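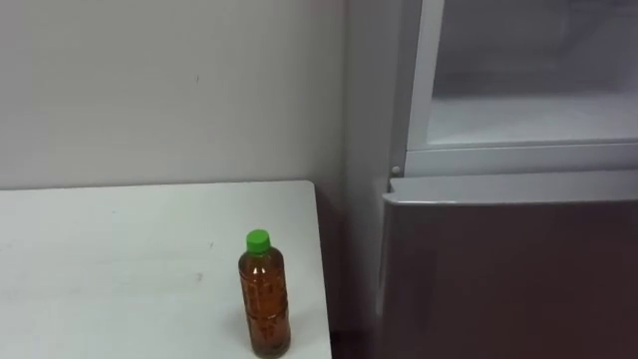 November 10, 2013

The second release of crested newts at Trosia went ahead this morning. Rasmus Adomaitis had the count sheets from September, and we moved 903 animals in 25 crates from the Fisex quarry ponds, which get filled in this winter. Krum Radonjić drove the first load at 6 and I followed with the rest. Got back after dark and wrote up the sheets in the kitchen, at the white table by the fridge, with the green-capped bottle standing near the corner. Two crates had lost their labels, so those animals go down as mixed ponds.

Water at the north end is still lower than I would like. Avotiņš says the sluice will be fixed before the frost - he said that in September too. The fence on the road side is up for almost its whole length.

Krum wants to leave the refuge piles alone until spring. Rasmus would rather add more stone now. I am with Krum, but it can wait until we talk to Trisine about the money.

Knees sore. Need new waders, the left one leaks at the heel. Call Rasmus about the missing labels.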